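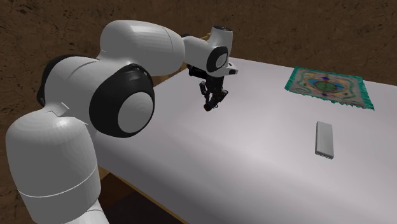 Support Leckie : la demande porte sur le pliage ou sur l'ensemble des corvées de table ? Le titre du ticket dit « ménage », la pièce jointe parle surtout de textile, et les deux ne se règlent pas au même endroit.

Ticket 2699 — module ménage, tâche « plier le tapis »
Ouvert le : 24 avril 2018
Site : Drovunport
Produit : Praltedach, simulateur et contrôleur de bras
Priorité : normale
État : en attente du client

Demandeur :
Sur le pliage d'abord. Le reste suivra si on y arrive. Nous devons dire à notre direction si un bras seul peut plier et ranger un petit tapis à franges, en simulation puis sur table. Sur 100 essais simulés, 38 se terminent avec le tapis plié en deux. Les autres s'arrêtent sur « prise perdue » ou sur un dépassement de temps. Même scène, même position de départ, seul le germe aléatoire change.

Support Leckie :
Merci. Trois questions.
Quelle raideur pour le tissu ?
Le contact des franges est-il calculé ou seulement affiché ?
Par quel bord la pince attaque-t-elle ?

Demandeur :
Raideur à 330, valeur d'origine. Franges calculées. Attaque par le petit côté, donc par les franges.

Support Leckie :
Les franges calculées posent un problème connu. La pince se ferme sur quelques brins, le contrôleur croit tenir le tapis et lève. Passez-les en affichage seul et relancez la même série. Ne touchez pas à la raideur pour l'instant.

Demandeur :
Fait. 71 réussites sur 100. Plus aucune « prise perdue » au levage, il reste les dépassements de temps. Par contre, un vrai tapis a de vraies franges. Je ne peux pas présenter ce chiffre comme une réponse à la question posée.

Support Leckie :
D'accord avec vous. Essayez une attaque par le grand côté, franges de nouveau calculées, et portez la limite à 2 000 pas.

Demandeur :
64 sur 100. C'est la série que je garde. Un essai réussi dure en moyenne quatre minutes de temps simulé, pour un geste que n'importe qui fait en trois secondes. Ketthorpe, notre autre site, obtient des durées voisines avec des torchons.

Support Leckie :
Pour votre note interne : déplacer un objet rigide d'un point à un autre, oui, c'est utilisable. Le textile reste du domaine de l'essai — nous ne le vendons pas comme fonction de production. Une révision du contact tissu est prévue en septembre.

Demandeur :
Noté. J'écris « pas encore » pour le pliage et je laisse le ticket ouvert jusqu'à la révision. Journaux des trois séries déposés sur l'espace partagé.

Support Leckie :
Journaux reçus. Ticket rattaché à la révision du contact tissu.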